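Notebook, Fimalora project, Iglesias room
June, started 8:40 in the morning

Continued from the last page. The gravity compensation file is now the correct one (the file from Gurnero had still the mass of the old gripper in it, so the arm was slowly sinking when I let it go). After loading the new file the arm stays where I leave it. At full stretch it still wants to go up a little. I decided to live with this, the task does not need full stretch.

Plan for today: to show the same task by hand guiding and by remote control, and to compare. Task is the simple one we agreed on, the arm comes down over the table top, stops a little above it with open fingers, closes on the felt disc, lifts it and puts it down on the left. Felt disc and not the plastic one. The plastic one slips away when one finger arrives earlier than the other.

Hand guiding, first session

I hold the arm behind the wrist with the right hand and use the left hand for the foot switch box, which is now on the table because the cable is too short for the floor. This is not comfortable. For closing the gripper I must look away from the fingers to find the button, and in the recordings there is always a small jerk at this moment. I can see it very clearly in the joint 6 curve. I glued a piece of rubber on the "close" button so I can find it without looking, and the jerk became smaller but it did not disappear.

A second thing about hand guiding. I am pushing the arm down with my weight without noticing. When I replay the motion, the arm goes to the same height, but during the demonstration the structure was bent a little by my hand, so in the replay the tips are higher than I believed. With the felt disc it means the fingers close over the upper edge and sometimes take nothing. I corrected the height afterwards in the file, but I don't like to do this, it is then not what I have shown.

My hand also appears in the wrist camera when I hold too low. I discarded these recordings. Please hold above the cable clamp, I have put yellow tape there.

Remote control, second session

Shafiq Jayawardena was driving, I was watching the screen and writing. We used the small leader arm from Bokwood. Scaling was at one to one in the beginning, later we changed it so that the follower moves half of what the leader moves. With half scaling the coming down is much calmer, but the transport to the left becomes long and Shafiq has to clutch in the middle of it. In the data this is a stop without any reason. I am afraid the policy will learn to stop there also. We went back to one to one for the transport and kept half scaling only under the low height. The switching is done by the height itself, so the operator does not need to do anything. Shafiq said it feels "like honey" when he comes into the low zone, but after some tries he was used to it.

He tried first with direct view to the table and then with only the wrist camera on the screen. Interesting result: with direct view he is faster, but the recordings are worse for us. He corrects things which the camera cannot see, for example he knows the disc is behind the finger and moves toward it. The policy has only the camera and cannot know this. With only the screen he is slow and he complains, but every correction has something in the image to explain it. I would like to continue with the screen only, with the table covered by the folding board so the operator is not tempted.

Delay: he felt a delay and I measured it. The command side is fine. The delay was in the video, because the viewer was buffering. I switched the buffering off and he was satisfied. I did not change anything in the recording, this takes the images directly from the camera before the viewer.

Count of recordings after today

We have 187 demonstrations accepted in total, both methods together, including the earlier ones on this same table top. I looked at every one from start to end, not only the last image. The rule for acceptance is still the one on the inside of the cover: disc is lifted, no hand in the wrist view, no contact of the tips with the table. For the third point I use the motor current and my ears.

The folder names are not consistent. I wrote "hg" for hand guiding and Shafiq wrote "kin", it is the same. I will rename to "hg". Please do not rename them yourself at the same time.

The longest recording has 1,900 images and most of this is waiting at the start, with the arm standing still above the table. The operator has started the recording and then was arranging his chair. I cut the waiting part. In general: first sit, then start.

Afternoon, about the surface

I spent more time on this than I wanted. The table top has the dark green marble pattern with white veins, and it is a little glossy. From the side I never noticed how strong it reflects. From the wrist camera the reflection is very strong, and when it moves over the felt disc area, the exposure of the camera goes down and the fingers become darker. In the recordings this looks like the whole room is changing, but it is only the lamp.

What I tried:

Auto exposure off, fixed value. Better. Now the fingers stay at the same brightness. The reflection itself is of course still there and in the center it is only white, no information.

Moved the lamp toward the door. The reflection moves out of the center in the waiting position but comes back in when the arm comes down. No gain.

Turned the lamp to the ceiling. Reflection is weaker and wider. But then it is too dark between the fingers at the low height, and I had to open the exposure again. Not decided.

Matte sheet on the table. It solves the reflection and makes a different problem, the sheet moves when the fingers touch it. And then our old demonstrations do not match with the new ones.

Shafiq's opinion is to leave it as it is and have more variation of the lamp, so that the policy learns to ignore the reflection. My opinion is that in the beginning we should make it easy, and make it difficult later. We did not finish this discussion. For today lamp is back in its old place, exposure fixed.

The veins are also a question for me. There are so many of them and they are very contrasted, and for each place on the table the pattern is different. A policy could learn "go down until this loop is between the fingers" and ignore the disc completely. In the replay test it would look perfect. To check this we should move the disc to places where no demonstration was done, and also run one time without any disc and see if it closes anyway. If it closes, it is following the table.

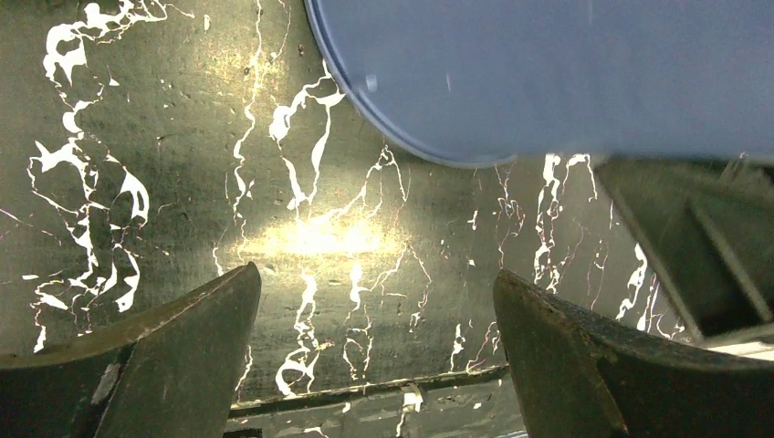
Wrist camera, fingers open over the marble pattern. Strong reflection in the middle, blue object with round corner at upper right.

I look now also at the finger tips themselves. The upper edges look worn, the right one is rough and speckled with brown and gray, and the left finger has a pale scuffed patch lower down. For the image it means that the left and the right do not look the same, although the shape is mirrored. I would not replace them in the middle of the collection. If we replace them we must write here the number of the last demonstration with the old ones.

Test of replay, end of the day

Took 4 demonstrations, 2 from hand guiding and 2 from remote control, and replayed each without changes, disc put back on the pencil cross. Both from remote control lifted the disc. From hand guiding one lifted and one closed above it, which is the height problem from the morning. It is a small test and I do not want to make a big conclusion from it, but it fits with what I believed.

So for the next sessions, remote control is the main method. Hand guiding I would keep for showing the rough way of the arm when we start a new task, because for this it is very quick and a new person understands it in five minutes. For fine closing it is not good enough with our arm.

To do:
Longer cable for foot switch box, so it can go on the floor.
Rename "kin" folders (me).
Write the low zone height into the config file, at the moment it is typed by hand at every start and today I forgot it once.
Ask Bokwood if the leader grip exists with a softer spring. Shafiq's thumb is tired after one hour.
Run without disc, see above. Film it also from the side.
Lamp question, to discuss together.

Stopped at 17:50. Arm is parked, brakes on, leader arm in the cabinet on the second shelf. The exposure value is written on the tape on the camera cable, please do not remove the tape.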